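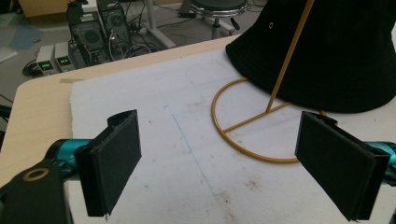 Todalia Hand-Held Gripper: Replacement Finger Pads

Black rectangular pads for the Todalia two-finger hand-held gripper. Sold in pairs, left and right. Pads fit the standard metal arms; the Brodham long arm takes a different pad.

When to replace
Inspect the felt-like face every 60 operating hours. A frayed tuft at the lower tip can be trimmed flush with scissors. Replace both pads if the fraying reaches the gripping face. Typical pad life is 2000 grips on fabric items such as hats and gloves, less on bare wire.

Fitting
Open the fingers fully and lock the trigger. Remove the screw behind each housing and slide the old pad off toward the tip. Wipe the arm dry, seat the new pad and tighten by hand. Close the fingers slowly and check that the faces meet along their full length. Do not oil the arms.

Setup check
Lay foam board on the table and lift a light item 3 times. If it slips or turns, reseat the pads and repeat.

Part no. 21-F. Ships from Ostov.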